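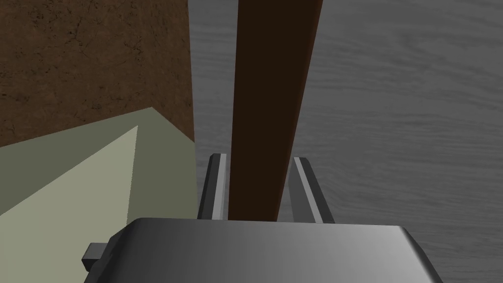
What should I do if I typed my password into that fake mail page last week?

Change it today, from a computer you trust, and then change it anywhere else you used the same one.

That question came to me from nine different readers over the past few days, so I thought I'd give it the whole column this time and let the printer tips wait until October. For those of you who were lucky enough to miss the whole business, a message went out to people all over Relthorpe claiming that their mailbox was full and would be shut off by evening. It had a link, and the link led to a page dressed up to look like the Cuvuvcombe webmail sign-in, right down to the little green border (which I have never liked, but never mind that). Dagim Negussie went through the mail logs for us and found that the message reached 167 mailboxes before he blocked the sender.

Now, please don't be embarrassed if you were one of the people who clicked. I got a similar message years ago, supposedly from a parcel company, on a day when I really was expecting a parcel, and I had half my address typed in before the kettle whistled and I looked up. These things are written to catch you when you're busy!

So, change the password first. Make the new one long, and don't build it out of the old one with an extra number on the end. Four or five unrelated words strung together will do nicely. After that, open your mail settings and look under Forwarding. Kyrylo Bilyk, who has been sitting with people at the help desk and going through their accounts one at a time, tells me that several had a forwarding address they'd never seen before, quietly sending a copy of every incoming message to somebody else. A new password doesn't clear that away. You have to delete the address yourself and press Save at the bottom of the page, and the Save button is a long way down, so do keep scrolling.

While you're in there, look at Filters too, and then choose "Sign out everywhere." You'll have to log back in on your phone, and yes, it's a nuisance, but it also throws out anyone who is still signed in as you.

If you used the same password at your bank or with a shop that keeps your card number, go to those next. Call the bank using the number on the back of your card, and never one that came in an email.

A few of you have asked whether you need to wipe your computer. The page only collected what people typed, as far as Dagim can tell, and he found no download attached to it. If you do remember opening a file, though, unplug from the network and bring the machine in to Gervasio Troncoso, who'll be happy to look it over. Bring the charger as well, please!

Two-step sign-in can now be switched on for every account, and I'd love to see more of you using it. It took me one cup of coffee to set up, and most of that was hunting for my glasses. The instructions are taped up beside the help desk, and Kyrylo has spare printed copies in large type if you ask him.

Ardalan Jafarzadeh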